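Rhea Dizon
@rheadizon

Thread on domestic hot water recirculation, why the water at the far sink takes so long to get warm, and what I measured over one winter in a two-story house in Dallville. Long. Mute if you don't care about pipes.

1/
The delay has one main cause. Hot water sits in the pipe between the heater and the tap, loses its heat to the wall cavity, and has to be pushed out before fresh hot water shows up. Volume in the pipe divided by flow rate gives you the minimum wait. The real wait is longer.

2/
It's longer because the pipe itself is cold. The first hot water to move through gives up heat to the copper the whole way down. A tap that should take 40 seconds on paper can take 60. Long runs with lots of fittings are worse. Plastic pipe takes less heat from the first slug than copper does.

3/
The run in question is 85 feet of 3/4 inch copper from the tank to the upstairs bath, including risers. Type L holds a bit over 0.025 gallons per foot. Call it 2.1 gallons standing in the line. The bathroom faucet is a low-flow model at 1.2 gallons per minute. Do the division and you get 1 minute 45 seconds before the pipe losses.

4/
People respond to this by turning up the heater. A hotter tank does nothing for the volume in the line. You wait nearly the same time and then get water that is too hot to use. Leave the setpoint alone until you've dealt with the distribution side.

5/
Options, cheapest first. Insulate the line. Shorten or downsize the line. Add a recirculation pump with a crossover valve. Add a pump with a dedicated return. Put a small point-of-use heater at the far fixture.

6/
Insulation doesn't help with the first draw of the morning. After eight hours the pipe is at room temperature whether it's wrapped or bare. Where it helps is the second and third draws. Bare pipe in this house was useless again after 19 minutes. Wrapped in 3/4 inch wall foam, the same stretch of pipe stayed above 105 F for well over half an hour.

7/
Downsizing is underrated. Half-inch pipe holds less than half the water of three-quarter. If a branch only feeds one lavatory, there is no reason for it to be three-quarter. The branch to the upstairs bath was sized for a tub that was removed before I bought the place.

8/
Before you downsize anything, check the velocity. Copper on the hot side should stay at or under 5 feet per second. Above that you get noise, and over the years you get erosion at the elbows. One faucet at 1.2 gpm in half-inch is nowhere near the limit. A shower and a washing machine on the same half-inch line might be.

9/
Crossover valves. These go under the farthest sink and use the cold line as the return path. A wax element closes when the water reaching it gets warm, usually somewhere in the 90s. No new pipe needed, which is why they sell.

10/
The cost is a warm cold line. If you draw cold water at that sink right after the pump has run, you get lukewarm water for a while. Some people don't notice. I brush my teeth at that sink and I noticed on day one.

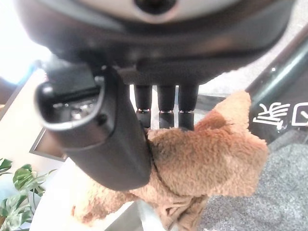 11/
A dedicated return avoids that. It's a separate small pipe from the end of the hot line back to the bottom of the tank, with a check valve so nothing runs backward. I used half-inch PEX for the return and fished it down next to the vent stack. Most of the labor was patching drywall.

12/
Put the check valve on the return, close to the pump, on the discharge side. If you leave it out, cold water can feed backward up the return line whenever someone opens a hot tap. The symptom is a shower that swings between warm and cool with no pattern. I have seen this in three houses and in each one a perfectly good mixing valve had already been replaced.

13/
Pump material. Use bronze or stainless for potable water. Cast iron circulators are meant for closed heating loops, where the oxygen gets used up and the rust stops. In an open system the oxygen is renewed with every draw and the casting rusts until it seizes.

14/
Pump size. Everyone buys too much pump. The loop only needs enough flow to make up the heat lost along the pipe, and with insulation that's a fraction of a gallon per minute. My first pump was rated at 85 watts and it was ridiculous. You could hear it in the dining room. The current one draws 19.

15/
Controls matter more than the pump. Running it all day and night gives you instant hot water and a steady heat leak into your walls. In January some of that leak is useful. In May it's waste, and by the time the air conditioning is on you're paying for it twice.

16/
Four kinds of control, from worst to best for energy: continuous, timer, timer plus aquastat, on demand. The aquastat is a thermostat strapped to the return pipe. It stops the pump once the far end is warm. On demand means a button or a motion sensor at the fixture.

17/
Numbers. I put a plug-in meter on the pump and a submeter on the electric tank, and kept household use as steady as I could. Continuous pumping on a bare loop added 374 kWh over the season compared with no pump. That's the pump and the standing loss together.

18/
Same loop, insulated, on a timer with an aquastat: 85 kWh over a comparable stretch. Weather was not identical, and I didn't correct for inlet water temperature, so treat the comparison as loose. The direction is not in doubt.

19/
On demand I can't give you a full season. I switched late. The pump runs for up to 3 minutes per button press and then shuts off on temperature rise. Pump energy is down in the noise. What's left is the heat abandoned in the line after each use, which you'd be losing with no pump anyway.

20/
Water savings are real but small in dollars here. Two gallons down the drain a few times a day adds up over a year, and the Brunet side of the county pays more for sewer than we do, so run your own rates before you believe a payback chart.

21/
Measurement notes, because somebody will ask. Type K thermocouples, taped to the pipe under the insulation with a dab of thermal paste. A strap-on probe in open air reads low by several degrees. Log at five-second intervals. One-minute logging misses the front edge of the draw completely.

22/
The bucket test is good enough for most people. Put a bucket marked in quarts under the tap, open hot fully, stop when it reaches 105 F on a kitchen thermometer. Record quarts and seconds. Do it first thing in the morning, then once more ten minutes after. The gap between the two tells you what insulation could do for you.

23/
On scalding and bacteria. Keep the tank hot enough, use a mixing valve at the outlet, and don't build a loop with dead legs off it. A capped stub where a fixture used to be is a dead leg. Cut it back to the tee. I found one behind the upstairs vanity, left over from the tub.

24/
If you have a tankless heater, stop and read the manual first. Many won't fire below a minimum flow, so a tiny circulator does nothing at all. Others fire over and over for short bursts, which is hard on the heat exchanger. Some have a pump built in and want specific piping.

25/
Permit: Dallville wanted one for the return line and didn't want one for the crossover valve. Naltport, as far as I could tell from the form, wants one for both. The inspector looked at the check valve, the pipe support spacing and the outlet. He spent most of the visit on the outlet.

26/
Things I'd do differently. Add a full-port valve on each side of the pump, so you can swap it without draining the loop. I put in one. Also a hose bib at the low point of the return. Purging air through a bathroom faucet aerator takes forever, and the aerator fills with solder crumbs.

27/
Also insulate the elbows. Every supply house has preformed elbow covers and hardly any get used. Miter the straight foam at 45 degrees and glue it if you can't find them. Tape alone lets go within a year in a warm chase.

28/
Result at the upstairs lavatory, cold start, on demand: press the button, wait, open the tap, 105 F within four seconds. The wait after the button is still over a minute. The pipe is the same length it always was. The difference is that the water goes back to the tank.

29/
Reply to several DMs: yes, I looked at a point-of-use heater. A 2.5 gallon tank under the sink would have worked for handwashing. It needs its own circuit, and the vanity is full of drain. If your far fixture is a half bath with open space below, I'd price that before any pump.

30/
Spreadsheet with the logs is in the Lelludau forum plumbing section under the same username. Columns are time, tank outlet, far end, return, pump state. Temperatures are in F. The February sheet has a gap where the logger battery died.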